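Robot Bench Equipment Meeting | Minutes

Minutes of the equipment planning meeting, 01/07/2023

Present: Meifang Zou (chair), Conceição Cunha, Katsuhiko Chiba, Rocío Flores, and me, Ximeng Han, taking the notes again. I've written these up the way I talk, so if you want something put more formally, send me the wording and I'll swap it in.

1. Last meeting's actions

Katsuhiko has the second quote for gripper fingers from Stukton. Rocío has moved the spares into the tall cupboard and labelled the shelves (thank you Rocío!). My own action was to chase Lirano over the service contract. I rang twice and left a message, so that one carries over, sorry all.

2. Gripper fingers

Stukton want 400 for a full set of replacement fingers, both arms, delivery included. Lirano came in cheaper per finger but they only sell in packs of 16, and Conceição pointed out we'd be storing most of them until we retire. Katsuhiko likes the pointed shape we have now and doesn't want to change it halfway through the cup tasks, as he'd have to redo a good deal of his earlier work. Meifang asked if we could get by with one arm's worth for now. Katsuhiko said yes, if he had to, in the voice he uses when he means no. We agreed on the full set from Stukton.

3. The cups and blocks bench

This took up most of the meeting. Conceição is running the cup work and wants money for props, which sounds silly next to the price of an arm but she made a good case. The metal cups are shiny and throw up reflections, and she'd like a matt set so she can compare the two. She also wants more blocks in the small square size, in colours other than red. I said I had a bag at home and was told, quite kindly, that they need to match.

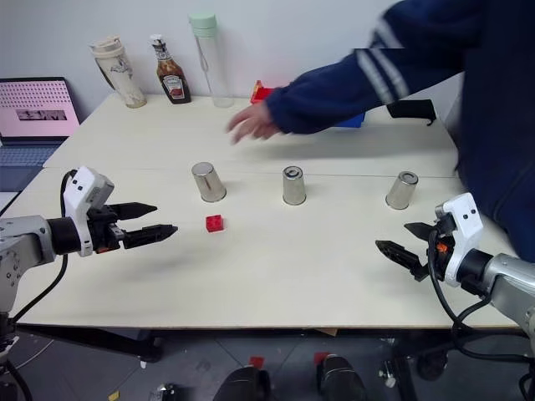 Rocío brought up the back of the table. She'd like a proper shelf on the wall for drinks and bottles and for the plastic bins, so the whole top is free for the arms. Meifang is all for it. Katsuhiko wondered if a shelf would get in the way of the arms at full reach, so he and Rocío will measure up before anything gets ordered. Props budget agreed, shelf agreed in principle.

4. Cables and floor

Short item! We all want cable clips and a length of floor cover. Skovum do both and Rocío already has an account with them. She'll add them to her next order and it can come out of consumables.

5. Next year's budget

We have 1342 left in this year's pot. Take off the fingers and that leaves 942, before props, shelf and clips. Meifang would like to hold a bit back in case a wrist joint needs attention, and I think she's right, though Conceição did sigh.

For next year, Katsuhiko proposed putting in for 1000 on top of the usual amount, towards a second bench. There was a long chat about whether we have the room for it (and whether we have the people, come to that). Conceição would sooner spend the money on getting the present arms serviced properly. We didn't settle it. Both options go into the draft, and we'll pick one in October when the forms are due.

6. Actions

Katsuhiko: order the fingers from Stukton.
Katsuhiko and Rocío: measure for the shelf.
Conceição: props list with prices, to Meifang.
Rocío: clips and floor cover from Skovum.
Meifang: first draft of next year's budget.
Me: Lirano, and I'll try email this time.

7. Any other business

Rocío asked for the meeting to start half an hour later, and we all said yes before she'd finished asking. Next date to be sent round by Meifang.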